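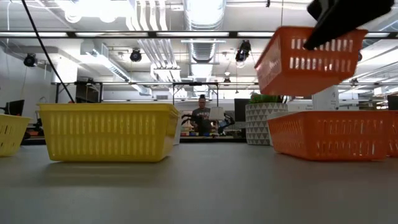
Progress report no. 2 to the Bomalari Fund
Project: Robot handling of baskets and trays at Drorine
Prepared by: Shahla Salehi, project coordinator
Date: 8 November 2018

1. Work done in this period

Since September the robot arms have worked on baskets at the test table in Ciltley. The task is to take a plastic basket by the rim, lift it, and set it down in the correct place by color. Until now we recorded 1441 lifts. In 69 of them the basket slipped or was put down in a wrong position, and a person had to correct it. Most of these cases happened in the first weeks, when the gripping force was still set too low for a slotted wall.

Hooman Golestani changed the approach angle of the gripper, and the yellow baskets are now handled well. The orange ones are still slower.

2. What changes for the staff

In the packing room at Gilbert, 32 people sort baskets by hand in each shift. We invited them to tell us which part of the work is the hardest. The answer was very clear: bending and lifting at the end of the shift, and also the speed when a delivery comes late. Sorting itself they do not mind.

Fatemeh Mohammadi and Rostam Sharifi, both from the packing room, have now spent two weeks with us at the table. They learned to stop the arms, to clear a fault and to start the program again. Rostam made a list of faults in his own words, and we use it instead of our first manual, which was too technical. Some of their colleagues are worried about their hours. The management has promised in writing that no contract will be shortened during the project, but for the time after it there is not yet an agreement. We consider this an open point.
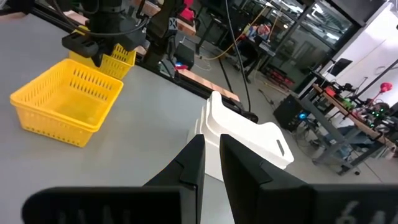 Will the packers need a technical education to work with the arms?
The training takes two weeks and requires no earlier technical knowledge, and repairs stay with the maintenance team.

3. Next steps

Amirhossein Ghasemi will prepare the tests with mixed loads. We also ask the Fund to permit that the unused travel money is moved to training, so that four more packers can be paid for their time at the table.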